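# Simulated house trials on hold after door-handling fault at Serrano
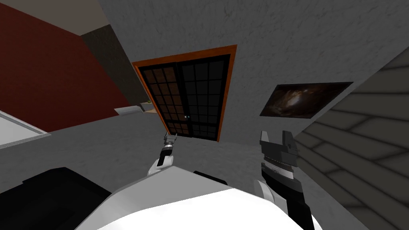
*Janelle Cabanatuan*

Work on the household robot program at Serrano has been paused for the better part of a week after a fault in the simulated trials. The team would much rather have found it there than in anybody's front hall, and they've been very good about letting the rest of us hear the story while it's still a bit sore.

For those who haven't been following along (and I know plenty of you only drop in for the barbecue notices), the Mosa trials put a two-armed white robot through its chores in a rendered house before the real machine is allowed anywhere near a real one. The house has a big glass-paned double door in a timber frame, a grey wall with a rather lovely cloudy space picture hung on it, and what I'm told is the most argued-over set of furniture on the server. The robot goes up to the door, works out where the knobs are, opens one side and goes through. It had been doing this quite happily since winter.

On Monday night's batch it stopped doing so happily. In seven runs the software lost its sense of which way was up, by a small amount at first and then by a great deal more, and carried on planning its reaches as though all was well. The left arm went for a knob that it believed was much lower than it was. In three of the seven, the right arm joined in and swung toward the wall at a speed well above what is permitted indoors — and the limit that should have caught it never tripped.

That last bit is the part that has everyone's attention. A robot that misses a doorknob is a nuisance and gives us all something to chuckle over at morning tea. A robot that misses a doorknob and also ignores its own speed limit is a safety matter, even when the only thing in harm's way is a wall made of numbers.

Yolandi Coetzee, who leads the simulation side, spotted it first thing the next morning while going through the overnight logs with her toast. "I thought I'd opened the wrong file," she told me. "The robot was telling us it was level and the camera was telling us something completely different, and the planner had decided to believe the robot." She rang Melquiades Villaseñor straight away, and by nine o'clock the batch queue had been stopped and the same software had been pulled from the physical unit in the workshop, which was powered down and has stayed that way.

Melquiades has traced the trouble to an update in the balance module, supplied by Vendis. The update changed how often the module reports its tilt. Our own code was still waiting on the old timing, so it filled in the gaps with stale readings, and each stale reading nudged the estimate a little further over. The speed check used the same estimate, poor thing, and so was misled right along with everything else. He was at pains to say that the supplier had listed the change in its notes and that the oversight was at our end. I thought that was decent of him.

No one was near the physical robot while it had the new software loaded, and it hadn't been asked to open any doors. It had been switched on for about two hours in total, most of that spent standing still for a cable check.

The fix comes in two parts. The tilt estimate will now stop the arms outright if its readings go stale, and the speed check is being moved to its own sensor so that it can no longer be fooled by the same mistake. Guadalupe Aguirre is writing the tests for both, and she has asked that anyone who has saved runs from the past fortnight please leave them exactly where they are, however full the drive is getting! She's especially keen on runs that looked odd but finished, as those might show the drift beginning earlier than we think.

Simulated trials should start again once her tests pass. The workshop unit will wait longer, and the visit to the Zendberg display home has been moved back to October. Families who had put their names down to come along will keep their places, and Iraís Ayala is ringing round this week to sort out new times. If you haven't heard from her by Friday, pop your head in at the front office.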